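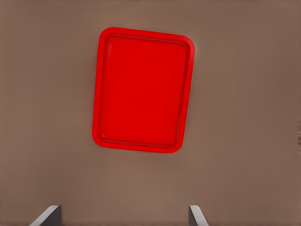

4. What we learned from the open day

Tharushi Wickramasinghe
2018-08-10
14 shares | 5 comments

Most of what I want to say in this section comes from one long afternoon at Bivenham in May, when we opened the lab to visitors and let them watch the simulator on the big screen. Figure 3 is the tray task as they saw it, from the overhead view, with the red tray lying at a slight angle and the gripper fingers open wide below it. The background is plain brown and there is nothing on the tray, so I had expected people to drift off to the livelier demos. They didn't! We had 52 visitors through the door and a good many of them stood and argued about where the fingers ought to go.

Figure 3. Tray task, simulated view from above. Fingers open, not in contact with the tray.

The question I got again and again was whether the rotation mattered (it's only a few degrees). My answer was that it matters quite a lot to Musto, our planner, which likes to come in square to an edge, and a good deal less to Toprak, which picks a point on the rim and worries about the angle later. One retired joiner told me he would never pick up a tray from the short end anyway, and I wrote that down, as we had been giving both planners a free choice of side and had never compared the two.

So we did. After the visit I ran nine more tray positions with each planner, long sides only, and those are the runs reported in Section 5. I kept the colours and the lighting as they were on the day, mainly so that I could put the new runs next to the old ones without fretting over what else had changed.

I should add that the visitors' guesses were collected on paper slips and some were unreadable, so I treat them as hints and draw no statistics from them. The slips are in a box under my desk if anyone would like to try my handwriting theory on them.

Related items
Jotus: a small simulator for table-top tasks
Musto and Toprak: planner notes
Bivenham open day: programme and floor plan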